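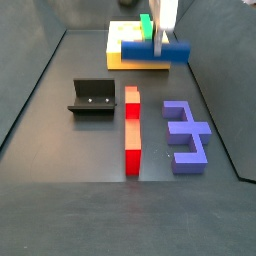 Block-and-board puzzle

A block-and-board puzzle (also called a peg board, a slot board or, in my family, "the bits") is a tabletop toy made up of a flat base and a set of loose pieces that sit on it or slot into it. I've looked after the puzzle pages on this wiki for a couple of years now, and this one gets more messages than any other, mostly from people who have found half a set in a loft and want to know what's missing.

Overview

The base is usually a thick rectangle, often in two colours, with one colour for the body and a lighter one for the top. White over yellow is a combination I'm fond of, as bright pieces show up so well against it. The pieces are mostly plain oblongs: short ones that stand on end, long ones that lie flat, and in bigger sets a very long bar that won't fit on the board at all and spends its life on the table next to it. Blue, green and red are the colours I see most, and I have a real soft spot for a long blue block lying across a board with its end poking out over the side.

Names

Nobody agrees on these, sorry! "Form board" is the older term and strictly means a board with shaped holes. "Peg board" gets used for anything with square or round recesses, even if there isn't a peg in the box. The Tallema catalogue called its sets "lay-ons", which I rather like, while Quaye just put "blocks, with base" on the lid. I use block-and-board here because it covers the lot.

The board

Boards come with recesses, with printed marks, or with nothing. Recesses are cut shallow so that a small hand can get the piece out again, and on pale tops they can be surprisingly hard to see — I've more than once written a board off as plain and then felt the dips with my thumb. Printed marks wear away with wiping. If you're trying to work out which kind you've got, run a fingernail across the top and you'll know straight away.

Thickness matters more than you'd think. A thin board skids about when you press a piece down on it, and a thick one stays put and is easier to lift from the table. Nerkent boards are 18 mm thick and weigh a fair bit for their size, so mind your toes.

The pieces

Small uprights are the fiddly ones. They're taller than they are wide, so they go over if the table is knocked, and in my experience they're also the first to vanish down the back of a radiator. Long blocks hardly ever get lost. Long bars may be one solid length or built up out of segments, and the segmented sort is the more interesting of the two (to me, anyway), as you can look along it and use each segment as a step for measuring the other pieces.

Colour is a poor guide to what belongs together. The same red can look salmon on top and very deep down the side, depending on how the light falls, and I've had people post me two photos of one bar convinced they owned a pair. Measure first, then worry about the shade.

Ways of playing

The simplest game is matching, piece to place. After that comes balancing, where a long block is laid so that it overhangs the edge and you see how far it'll go before it tips. Older children like building one piece up behind another and then drawing it from the front, which is harder than it sounds when the back piece is half hidden. The Vikovis leaflet suggests 2 players taking turns with 8 pieces, though I've always found it's a nicer thing to do on your own with a cup of tea.

Storage and care

A damp cloth does for most boards. Go round the recesses with a dry cotton bud afterwards, especially if there's been any jam involved. Keep the pieces in a bag inside the box and the long bar along one side, or under the board if the box is too short. Don't stack heavy things on top of a recessed board in a warm cupboard.

Collecting

Complete sets turn up fairly often, and they're not expensive. The one people chase is the Tallema lay-on with the segmented bar, which had a run of 600 and came in a box that falls apart if you so much as look at it. I haven't got one. If yours has a lid with all four corners, please do leave a note on the talk page with the board measurements, and the length of the bar if you've still got it.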